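Journal > Papers > Food and Households > Section 4: What people do with the words on the can

4. What people do with the words on the can

I went into this part of the study expecting to write about price. We had 17 households across Praltlow and Pinden, all of them logging their shelf-stable food in Plido (the diary tool from Section 3), and the plan was to line up what people paid against what they said they cared about. Then the first home interviews came in, and people kept picking up cans and reading them to me. So I changed the plan, with a fair amount of grumbling from Haris Gashi, who had already built the price tables and would like it noted that they're in the appendix.

The full log holds 1336 items. Every item got coded twice, once for what the package says and once for what the person said when we asked why they had it. Those two lists have surprisingly little to do with each other! A can of chickpeas may promise low sodium, a recyclable package and a recipe under the label, and the person holding it will tell you it was on the end of the aisle at Correa.

4.1 Crowded labels

First, a word on how we counted claims. A claim, for us, is any phrase or logo that tells you something good about the food or the package and that goes past the name, the weight and the required nutrition text. A "25% more" burst is a claim. The ingredients list isn't one, even when it's short and the company is clearly proud of it (we argued over this for most of April). Where a logo and a sentence said the same thing, we counted one claim. A web address alone didn't count, but a sentence about the package that happened to end in a web address did.

With those rules we found up to 11 claims on a single package, a box of instant oatmeal that I've come to feel real affection for. Cans run lower, as you'd expect from the space they have. They can still pack in a lot, and they mix different kinds of claims freely: the can at the right of Figure 2 has an omega-3 amount per serving, a line about its non-BPA lining and a non-GMO logo. In our coding that's one nutrition claim, one packaging claim and one production claim, all on the one label and all after somebody's attention at once.

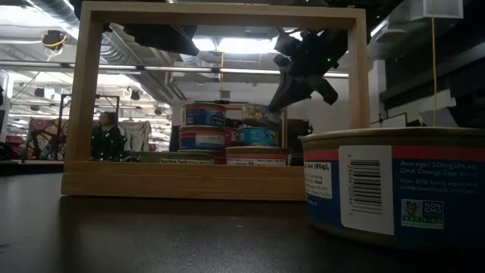

Attention is the thing we never had a good measure of, and I don't want to pretend otherwise. What we have is talk. During the home visits I asked people to take out whatever they'd cook on a night when they hadn't shopped, and then just to tell me about it. I didn't ask about labels until the end. If a person brought up a claim before I did, we marked it as volunteered, and if they only got to it after my question, we marked it as prompted.

Volunteered claims were rare, and most of them were about nutrition. Salt came up a lot, usually with a doctor somewhere in the story. Protein came up with the younger households, and one man in Pinden could rank his beans by protein from memory, which took up a good part of the visit and which I enjoyed more than I probably should have. Packaging claims were hardly ever volunteered. Production claims fell in between, and they tended to come up as a kind of shrug. "It's the organic one," a woman in Praltlow told me about her tomatoes, and when I asked if that mattered to her she thought it over and said it mattered when it was on sale.

4.2 Reading at home and reading in the store

One thing we hadn't planned for is where the reading happens. I'd always pictured label reading as a store activity, and most of the papers I grew up on picture it that way too. You stand there, you compare, you choose. But nine of our households described doing their real reading at home, often long after they'd paid. They read while the onions were going. They read because a kid asked what something was, or they were waiting for the microwave and the can was at eye level.

This changes what a claim can do. A claim read at home can't sell you that can, but it can settle how you feel about it, and it may decide where it goes on the shelf. Several people told us about a front row and a back row. The front row was food they felt fine about, and the back row was for emergencies, guests they didn't much like, or the food drive. Severin Hollenstein thinks the two rows are mostly about expiration dates and that I'm seeing meaning where there's only rotation. He may be right about some of them. I checked the dates in the households where I could, and the back row was older in some and newer in others, so I'm leaving the question open and Severin is leaving it closed.

There's also plain forgetting. People were often surprised by their own cans. A retired bus driver read me a line about fiber from a soup he'd bought many times, and said he'd never seen it before in his life. I believe him. Our coding marks that one as prompted, but it really needs a third box for claims the person discovers in front of you, and if I ran the study again I'd add it.

4.3 Some trouble with the coding

Two problems deserve a mention before the results. The first is that our volunteered category rewards talkers. A chatty household gives you ten minutes on lentils and naturally hits a claim or two along the way, while a quiet one hands you the can and waits. We tried weighting by the length of the visit and it made things worse, so the tables in Section 5 are unweighted, with the talkative households flagged.

The second problem is duplicates. Plido treats each logged item as its own entry, so a shelf with the same tuna many times over looks like a shelf full of tuna claims. Haris wanted to collapse them and I wanted to keep them, on the grounds that a person who owns a lot of one product lives with its label more than a person who owns one. We ended up running everything both ways. The order of the claim types stays put under either version, but the gap between nutrition and production claims gets narrower once the duplicates are collapsed, and readers who care about that gap should look at the collapsed columns first.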